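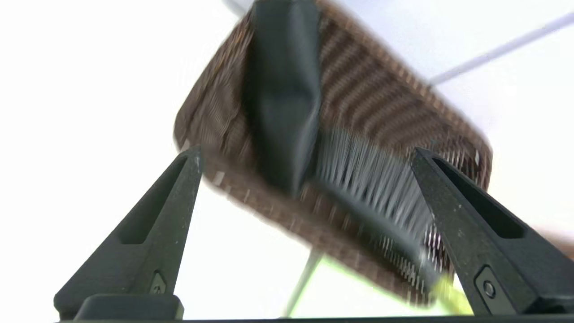 Do I need to have read the story before I start the workbook?

It helps, but you can begin without it, as the full text of each story is printed at the front of its section and the first exercises only ask about the opening page.

Lilludora Short Story Workbook: Comic and Ghostly Tales
Published by Drurka

We have been selling the Lilludora workbooks for a good while now, and this is the one we find ourselves recommending most often, to parents and to grown-ups going back to English after a long gap (you would be surprised how many of those write to us!). It takes four short stories, two of them funny and two of them rather spooky, and goes through each at a gentle pace, with a summary, a list of harder words and plenty of room to write in.

The stories were all written for the series, so your reader won't find a ready-made summary of them anywhere else, and will have to do a little thinking. Our own favourite is "The Lamp at Julthorpe", in which a very proud landlord tries to frighten a guest out of his best bedroom and ends up spending the night on the stairs himself. It is a lovely one for talking about irony, and the exercise on how the landlord's voice changes as the evening goes on is worth the price on its own, we think.

Each section is laid out the same way. First comes the story, in a good clear type with the lines numbered down the side, then the summary, then notes on character and theme, and after that the writing tasks. The summaries are short on purpose. A pupil who only reads the summary will get stuck quite quickly when the tasks ask for a line from the text, and several teachers have told us how much they like that.

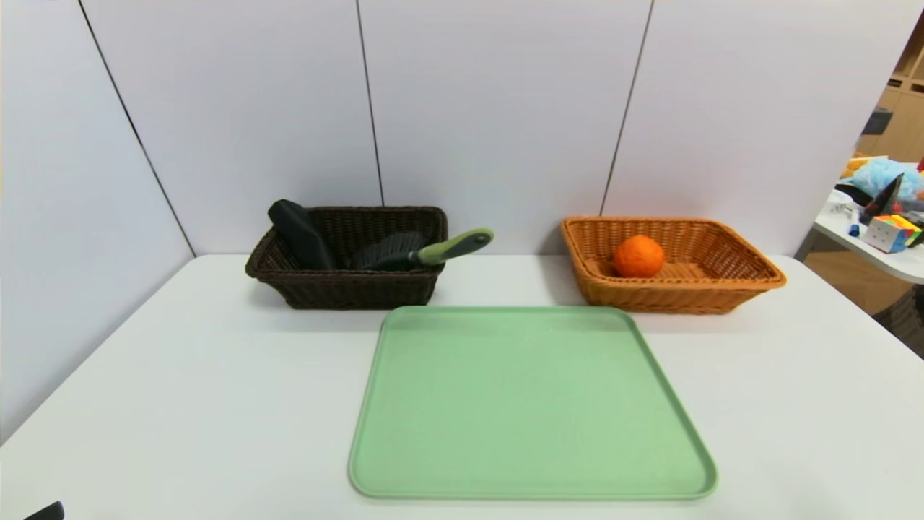
The writing tasks get harder as you go. Early on there are sentence starters to lean on, and by the last story your reader is planning a whole essay alone, with just a blank grid for the paragraphs. Model answers are at the back, 3 for every essay title, and they are pitched at different levels so that nobody has to measure themselves against something perfect. Do read the comments in the margin beside them, as they are kindly written and point out the weak spots as well as the good ones.

The paper takes pencil and ballpoint very well. Felt tips will show through a bit, so we'd keep those for the cover. The new printing came in on Tuesday, January 7, 2025, with the misprint in the ghost story glossary put right. The matching audio reading from Rautiainen should follow in February, and will be sold separately.

Format: paperback, stapled
Suits: secondary pupils and adult learners
Answers: included

12 comments | 38 shares

Related items
Lilludora Poetry Workbook: Weather and Seasons
Lilludora Essay Planner, tear-off pad
Drurka Pocket Glossary of Literary Terms
Rautiainen Audio Readings: Letters Home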